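Thursday, November 9, 2023
Arm notebook, simulation bench. Written up by Siebe Mulder, with Liesbeth reading over my shoulder for most of it.

Long day on the kitchen cell, and a good one in the end, so I want to get it down before I forget which change did what. We are still preparing the simulated copy of the mobile arm so that Teun can try his joint limits there first and leave the real one in peace until he is happy with them.

Started with the base. Rosemarie had noticed on Tuesday that the arm sagged a little whenever it reached forward, and she was quite right, bless her. The payload value in the Bedetti config was still the one from the old gripper, which was heavier by 950 grams. I put in the new one, reloaded, and the sag was gone at every pose I tried except the fully stretched one. Liesbeth thinks that last bit is the damping on the second joint and I am inclined to believe her – she spent most of February on exactly this sort of thing. Left it alone for now. 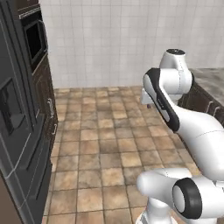
After lunch we went on to the reach over the open floor, with the gripper pointing straight down. I ran it 20 times from the same start, parked by the counter on the right. 14 of the runs finished cleanly and the rest stopped early with a self-collision warning between the forearm link and the base column. Geert came by with his coffee and asked whether the collision shapes had been redone after the last import, and of course they hadn't. They were still the fat ones, padded well beyond the shells you see. I trimmed the padding on the forearm only, and will run the same set again tomorrow before touching anything else.

Also moved the floor friction back to the default. Somebody (me, I'm afraid) had turned it up while chasing the wobble in the platform and forgotten to write it down. Please do write these down, even the silly ones!

To do:
Rerun the reach set with the trimmed forearm.
Second joint damping, Liesbeth and me, 2 hours at most and then we ask Flestar.
Copy the new payload value over to the Tosh folder so Teun's scripts pick it up.
Check that the home pose still clears the counter top with the new gripper.

Config is saved under today's date, and the old one is next to it in case Rosemarie wants to compare.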